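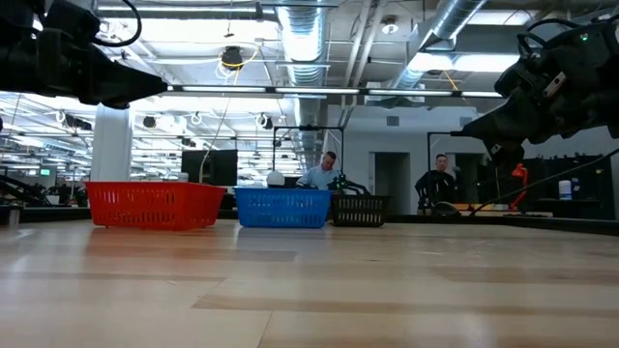 A student asked after the last lecture whether a small shop needs a reorder system at all, if the owner can see every shelf from the counter. The short reply was that it depends on how long the supplier takes. A shop that can get more stock the same afternoon can work by eye. A shop that waits two weeks usually can't.

Stock Control for Small Businesses
Handout for Unit 2: When to Order and How Much
Revised 9/10/22

Read this before the October workshop. Bring a calculator. The spreadsheet is on the course page, but you should be able to work the main example by hand.

Terms used in this unit

Demand: the number of units sold or used in a given period.
Lead time: the time between placing an order and having the goods on the shelf.
Order quantity: the number of units in one order.
Reorder point: the stock level at which a new order is placed.
Safety stock: extra units held in case demand rises or a delivery is late.
Cycle stock: the part of the stock that goes up with each delivery and down with sales. Safety stock sits underneath it.

The Konby example

Konby is a hardware store in Tangen. It sells 2000 boxes of a standard wood screw in a year and buys them from one wholesaler, Aria. Each order is for 108 boxes. Lead time is two weeks.

Orders per year. Divide yearly demand by order quantity. The result is a little over 18.5, so Konby orders every three weeks or slightly less often than that in a slow month.

Average cycle stock. If sales are steady and each delivery arrives just as the shelf runs out, cycle stock moves between 108 and zero. The average is half the order quantity, or 54 boxes.

Demand during lead time. Weekly demand is 2000 divided by 52, or 38.5 boxes. Over two weeks that makes 77.

Reorder point. With no safety stock, Konby should order when 77 boxes are left. With safety stock, add it to the 77. Students often forget that the reorder point is compared with stock on hand plus stock already on order. Leave out the open order and you will order twice.

Why not order more at a time?

Larger orders mean fewer deliveries, less paperwork and sometimes a better price. They also tie up money and take up room. Stock that stays a long time can be damaged, go out of date or get lost. The two kinds of cost pull in opposite directions, and the order quantity formula in Unit 3 finds the point where their total is lowest. The curve is quite flat near that point, so being off by a few boxes costs very little. 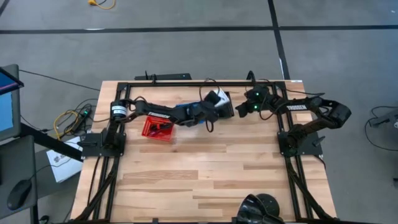 Another student wrote on the discussion board that the formula is no help when demand changes from month to month, and that her family's store had stopped using it for that reason. The first half of this is fair. The formula assumes steady demand, and garden supplies or holiday goods don't behave that way. For those items, work out a separate figure for each season, or use the periodic method below.

Two methods of review

Continuous review. Stock is updated with every sale, and an order goes out as soon as the reorder point is reached. This needs accurate records. The Merkuvora program used in the computer lab works this way by default.

Periodic review. Stock is checked on a fixed schedule and topped up to a set level. The records can be simpler, but safety stock has to be higher. It must cover the lead time and the gap between checks as well.

Many stores mix the two — continuous review for expensive or fast-selling items, periodic for the rest.

Exercises for the workshop

1. Konby's lead time rises from two weeks to three. Find the new reorder point without safety stock.
2. Konby doubles its order quantity. Find the new average cycle stock and the number of orders per year.
3. Choose a product you buy often. Estimate your own demand and lead time, and write down the reorder point you use without thinking about it.

Show your working for 1 and 2. Exercise 3 can be a short paragraph. Unit 3 starts with the order quantity formula, so keep your Konby figures.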